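Shakuntala Dhillon
April 2021

1/ Spent the morning sorting the play kitchen stuff. It had been living in a Gretlow tote since November and I was tired of tipping the whole thing out to find one cup.

2/ Rule for this round: if it has a crack or a sharp seam, it goes. The teapot went. So did most of the knives.

3/ Everything hard got washed in the sink with dish soap. The soft food I wiped down with a damp cloth. I tried the washing machine once and the stuffing never sat right again.

4/ Someone asked what I paid. The big lot was 60 dollars secondhand from a family in Gruvetness. The rest is odds and ends from yard sales, mostly 50 cents a piece.

5/ I looked at the new Brison set first. 79 dollars and the plates are too small to hold anything. Passed.

6/ I don't sort by food group. I sort by what gets used together. Bowls and plates in one bin, fruit in another, bottles and jars in the third. Kids put it back that way without being told, most days.

7/ Bowls matter more than the food. A kid with one banana and four bowls will play longer than a kid with four bananas and one bowl. Get different sizes and colors if you can.

8/ White table for this, by the way. The old one had a wood pattern and small pieces got lost on it.

9/ Dishes and some of the food on the table: 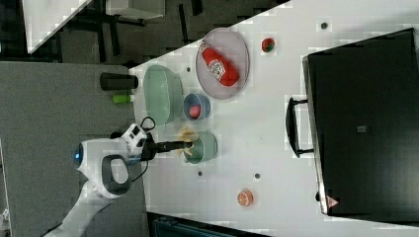 Green basin, bowls, the pink plate with the ketchup on it. Orange slice off by itself.

10/ The ball isn't food but it goes with the bowls. It has been soup, an egg and a scoop of ice cream.

11/ Still looking for a second oval plate. Tsikata used to sell them singly and I can't find the listing anymore. If you have one you don't want, message me. I'll pay postage.

12/ Bins go back on the low shelf tonight. Puzzles are next and I'm not looking forward to it.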